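Casgate Sorting and Packing Room: Progress Report to the Brullari Fund

Prepared by Sandamali Uddin, Program Manager, Casgate Household Goods Exchange
Jan 3, 2023 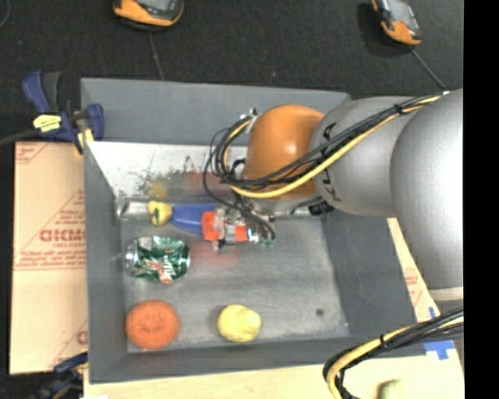
The Exchange receives small household items from donors across the district, sorts them, and passes them on to families setting up a new home. The Fund's grant was made to refit the sorting and packing room, to replace worn bins and benches, and to reduce the time that donated goods spend waiting between arrival and packing. This report covers the period from the signing of the agreement to the end of the calendar year.

1. Summary of progress

The first stage of the refit is complete. The second stage, covering the packing benches and the labelling station, is under way and will be finished in April. Over the period the room handled 2586 items. Of these, 1905 were packed and sent out, and the remainder were either held in storage or set aside as unsuitable. Spending is within the approved budget.

2. The sorting bins

The sorting process depends on large open bins with sloping sides, into which small goods are placed a few at a time. The bins remain sound, but the metal floors are worn and the inner walls of the older ones carry scuffs and scratches. Dong-hyun So inspected all 22 bins at the start of the period. He recommended that relining be given priority over outright replacement, and the management group accepted this advice.

Relining has been deferred to the second stage so that it can be done with the bench work, under a single contract. The supplier, Noh, has confirmed its price until the end of April. In the meantime, staff have been asked to keep the number of items in each bin low, and to move anything resting against the far wall toward the centre before sorting begins.

3. Sorting and packing practice

Violeta Mansilla revised the written sorting guide in consultation with the packing staff. The earlier guide ran to several pages and was seldom used at the bench. The new version fits on one sheet and groups goods by size and fragility. Items that could belong to more than one group are now placed in a holding tray and reviewed at the end of the shift.

Staff report that the holding tray has removed a frequent source of delay. It has also shown that the fragile category is too broad, and a further revision is planned.

4. Storage

At the close of the period, 895 separate storage spaces were in use or available on the new shelving. Seul-gi Yeon has completed the shelf labels for kitchen and bathroom goods. Labels for stationery, toys and small tools have not been started. The Exchange had expected to finish this work before the holidays, and the delay reflects staff absences in the final weeks of the year.

5. Matters requiring the Fund's attention

The lighting over the packing benches was not included in the original application. An electrician has advised that two fittings should be replaced before the new benches are installed. The Exchange asks for approval to meet this cost from the unspent portion of the shelving budget. A written quote from Zavus is attached as Appendix B.

6. Next steps

Bench installation and bin relining will proceed together once the lighting question is settled. Deok-su Byun will act as the Exchange's contact for site visits during that work and will send proposed dates to the Fund's office. The final report, with audited statements, will follow the completion of the second stage.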